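Robotics Practicum, Section 2 - Workshop Notebook
Nov 18, 2020
Entry by: Violeta Godoy
Station: two-arm table
Project: Starberg (block and holder task)

Work resumed on the item left open in the previous entry, namely the approach height of the arms above the table. The value of 70 mm carried over from the first version of the task file was found to be unsuitable for the narrower fingers. It has been replaced with 67 mm in both arm profiles. Students who keep a private copy of the file are asked to update it before their next booking.

The gripper position counts were also reviewed. The Presis worksheet gives 3,340 as the fully open value, while the configuration in the class repository still listed 2,000, which belongs to the training gripper used in the first half of the term. The repository now follows the worksheet. The old value is kept in a comment, with initials.

Team Cui requested that the wrist cameras be given separate exposure settings. The request is reasonable and is granted for this station only. Automatic exposure remains off. The two wrist views are to be labeled by arm in every recording; two of the submitted recordings did not meet this requirement and have been returned.

Views from the station follow, the first two from wrist cameras and the third from the fixed camera.

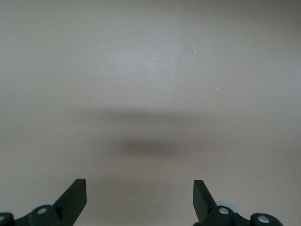
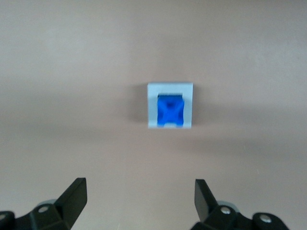
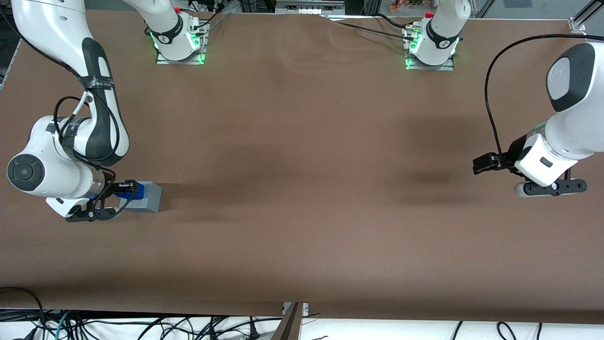

On the matter of grading, the written procedure counts for as much as the recordings. A procedure must state the starting pose of each arm, the order in which the arms move, and the condition under which the operator stops the run. "Stop if something looks wrong" is not an acceptable condition. Team Fondex has submitted a good draft on this point, with a separate stop condition for each arm, and has agreed that the other team may read it.

Open items:
- Confirm that the 67 mm value is loaded after a restart of the controller.
- Rewrite page three of the operator sheet, which still refers to the training gripper.
- Decide whether the block is to be presented at a fixed angle or turned between runs. Team Cui prefers the fixed angle. I would rather see it turned - the final exercise will require it in any case.
- Return the borrowed hex keys to the tool cabinet and sign the card.

Bookings for the remainder of November are to be entered on the sheet by the door, one team per slot. Changes to the shared configuration are to be written in this notebook before they are committed.

V. Godoy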